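From: Edileuza Lacerda
To: allotment-list
Date: 12 Sep 2023
Subject: Re: [allotment-list] Saving runner bean seed

On the Javberg plots, Tanui wrote:
> I left 2 plants of Jokden to go to seed but the pods are still
> green and it keeps raining. Do I pick them now or wait? Also, will
> they come true if next door is growing something else?

I would wait a bit longer. The beans inside need to fill out and change colour, and picking green pods gives you shrivelled seed that comes up badly. If we get a frost warning, pull the whole plants and hang them upside down in the shed. Mine took three weeks like that last year and were fine.

As for coming true, probably not. Runners are crossed by bees and there are Jivenari beans two plots along. You will still get beans, but some may be stringier than you expect. French beans are a safer bet if you want the same thing again.

Once shelled, leave them on a tray until a fingernail won't mark them, then put them in a paper envelope with the name and year. I go through mine in January and throw out any with holes.

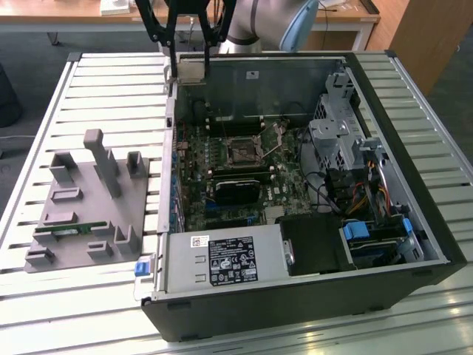
I have spare envelopes if anyone wants some. They are in the blue tin by the seed shelf, so help yourselves.

Edileuza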